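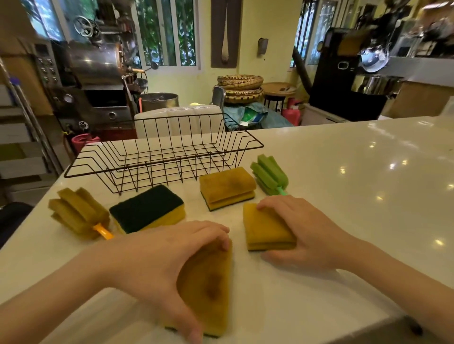

Sponge sorting at the counter, Prarville kitchen station.

Fomutent Operators Forum > Faults and Safety > Gripper failed to release during sponge sorting

Posted by h_ghoneim, 2022-09-12
I am reporting a fault on the Prarville station so that other sites may compare their own logs. The arm was repeating the sponge task shown above, using its two-finger gripper. It picked up a used sponge, moved to the drop position, and received the open command. The fingers did not open. The controller nevertheless recorded a completed release and began the next pick with the sponge still held. The arm then pressed down on the counter until the force limit stopped it. The log shows fault code 963. No person was within reach and no injury occurred. The station has been locked out pending review.

Hatem Ghoneim
Prarville site

Reply by okley_maint
Thank you for the report. We recorded the same code at Okley in November of last year. In our case the finger pads had picked up soap residue and the sponge stuck to them. We recommend that the pads be cleaned at every shift change and that the site resume work after 14 clean cycles.

Reply by h_ghoneim
The pads were cleaned that morning, and the cleaning was signed for. I do not believe residue accounts for this event. The fingers themselves did not move. When the air line was disconnected, they opened by hand without resistance.

Reply by i_elsayed
I must disagree with the recommendation from Okley. Whatever held the fingers closed, the more serious matter is that the controller reported a release that did not take place. A site should not return to service on the strength of clean cycles alone when the signal used to judge those cycles is in question.

Please confirm whether the release check reads the finger position sensor or only the valve command. On units with the older El Ouafi controller, the check was set to the valve command at delivery.

Iman El-Sayed
Safety review

Reply by okley_maint
The point about the signal is accepted. I would note, however, that our station has run without a repeat since the cleaning schedule was introduced. Requiring every site to stop would be out of proportion.

Reply by i_elsayed
The request applies to sites with the older controller. An absence of repeats does not show that the check is sound.

Reply by h_ghoneim
I have confirmed the setting. Our release check reads the valve command only. The valve was bench tested and stuck closed on 3 of its test strokes. It is being replaced, and the check will be moved to the position sensor before the lockout is lifted.

Reply by okley_maint
Our unit has the same setting. Okley will stop the station this afternoon and make the change.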